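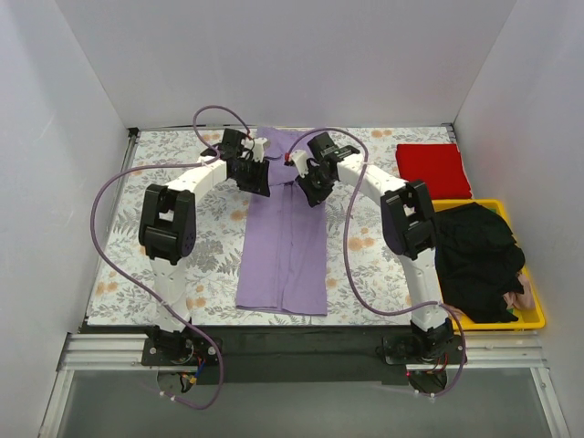
Hicham Metwally says the madder is fine and it's the water, we switched to the Hamdy tap in April and every red since has gone brown on us. Wrote it down because I said the opposite last week and may have to eat it.

Saturday, dye bench

Madder, round two. Same ground root from Ranari, same bag, lot 141. Cotton swatches scoured last night with soda ash, rinsed till clear. Alum mordant per the old sheet.

Pot A tap water. Pot B tap plus a pinch of chalk. Pot C the jug water from Nullholm.
200 g root split even across the three, soaked overnight first. Should of weighed the jug too, didn't.

Heat up slow. Holding under 60, Arkora thermometer in A, the old glass one in C. They disagree by up to 9 degrees F once the pots are warm so who knows. Check both in ice water before anyone trusts either.

10:40 A already looks muddy. B redder. C orange, more than I'd like.

Stirred every few minutes, then less, got pulled away for the phone. B sat longest without stirring, so expect streaks and don't blame the chalk.

Pulled one swatch from each at noon. A brick brown again. B a decent red, patchy on one corner where it was folded over. C coral. Left the rest in to cool overnight.

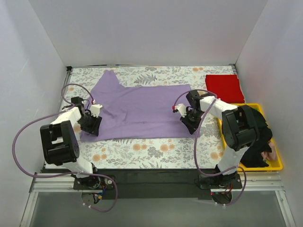 So chalk does something, but A and C being that far apart says the water matters more than I gave it credit for. Could be iron. Test strips are in the drawer under the scale, I think they are expired. Ask Hicham where he got the last pack.

Also the alum. Sheet says 15 percent of fiber weight, I rounded. Swatch bundle was 81 g dry so not a big miss but write the real number next time.

To do
wash tests on all three, same soap
second swatch set w/ no mordant, as a check
pot A again with jug water, same pot, in case its the pot
label the lids!! B and C nearly got swapped at rinse

Leftover liquor saved in the tall buckets, lids on. Do not dump, want to try the pinks.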